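Mirnbridge Household Advice Service
Home > Care of the Home > Wood Surfaces

Caring for Wooden Tables and Worktops

Wooden furniture lasts for generations when it is cleaned gently and kept away from extremes of heat and moisture. Most of the damage reported to the Advice Service comes from everyday products used too often or too generously. The guidance on this page applies to tables, desks, benches and shelving used indoors. Kitchen worktops that come into contact with food are covered in a separate section below.

Before you begin

Find out what kind of finish the surface has. A finish may be oil, wax, shellac, lacquer or varnish, and each responds differently to water and solvents. If the maker's leaflet has been lost, a simple check can be made on the underside of the table. Place one drop of water on the wood and wait ten minutes. Where the drop soaks in and darkens the wood, the finish is likely to be oil or wax, or it may have worn away. Where the drop stays as a bead, the surface is probably sealed.

Always try a new product on a hidden area first. Allow the test patch to dry fully and look at it in daylight before treating the rest.

Routine cleaning

Dust should be removed at least once a week with a soft, dry cotton cloth. Feather dusters tend to move dust from one place to another, and a broken quill can scratch a polished top. Wipe in the direction of the grain.

For sticky marks, add a few drops of mild dish soap to a bowl of lukewarm water. Dip the cloth, wring it until it no longer drips, and clean a small area at a time. Follow at once with a second cloth dampened in plain water, then dry with a third. Water must not be left standing on any wooden surface, sealed or unsealed.

The following should not be used on finished wood:

Ammonia-based glass cleaners
Scouring powders and abrasive pads
Undiluted vinegar or lemon juice
Bleach
Steam cleaners

Silicone sprays give a quick shine, but they leave a film that may interfere with later refinishing. Residents who have used such sprays for many years are advised to mention it to any restorer they engage.

Water rings and heat marks

A white ring usually means that moisture is trapped in the finish and has not reached the wood. Many white rings fade without treatment if the table is left uncovered overnight. If the ring remains, lay a clean, dry cotton cloth over it and pass a warm iron, set to low and with the steam turned off, across the cloth for a few seconds. Lift the cloth and check. The process may be repeated up to three times. This method is not suitable for shellac, which softens when warmed.

A dark ring generally shows that water has passed through the finish and stained the wood. Household remedies seldom succeed with dark rings, and the surface may have to be sanded and refinished.

Small scratches

Fine scratches in an oiled or waxed surface can often be reduced by applying a little more of the original oil or wax and buffing well. Wax filler sticks, such as those in the Lurby range, are sold in several shades. Choose the closest match, and where two shades seem equally close, take the lighter one. Work the wax into the scratch, remove the excess with the edge of a plastic card, and polish with a soft cloth.

Deep scratches that catch a fingernail should be assessed by a professional if the piece is of any value.

Oiling a table

An oiled table in daily use should be treated two or three times a year. May is a good month for the first treatment, when windows can be left open. Clear the top, clean it as described above, and let it dry overnight.

1. Pour a small amount of oil onto a lint-free cloth. Do not pour oil directly onto the wood.
2. Apply a thin, even coat along the grain, including the edges.
3. Wait 30 minutes, or as directed on the container.
4. Wipe away all oil that has not been absorbed. Oil left on the surface will turn tacky.
5. Keep the table out of use for at least a day.

Warning: cloths soaked in drying oils, including linseed oil, can heat up and catch fire without a flame. Lay them flat outdoors to dry, away from anything that burns, or place them in a metal container filled with water and closed with a lid. Never leave them crumpled in a trash can.

Placement and daily use

Set wooden tables well away from radiators, stoves and heating vents. Strong sunlight will alter the color of most woods over time, and objects left in one position may leave a lighter or darker patch. Move them from time to time, particularly during the first months after purchase. Felt pads should be fitted beneath lamps, boxes and similar items, and renewed once they become flat or gritty.

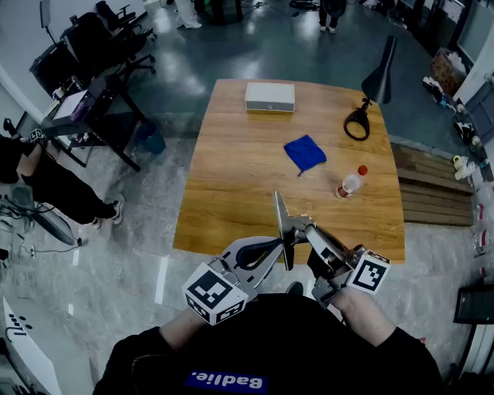

Worktops used for food

Use only finishes described by the maker as safe for contact with food. Food-grade mineral oil is suitable for most wooden worktops and cutting boards. Olive oil and other cooking oils should be avoided, as they can turn rancid.

Wash the surface with hot, soapy water after preparing food and dry it at once. Raw meat and poultry should be prepared on a separate board that can be washed thoroughly. Odors from onion or garlic may be reduced by rubbing the wood with coarse salt, leaving it for a few minutes, and rinsing briefly.

Further information

Printed copies of this page may be requested from the Mirnbridge office. Related pages: Removing Candle Wax; Storing Table Leaves; Care of Cane and Wicker.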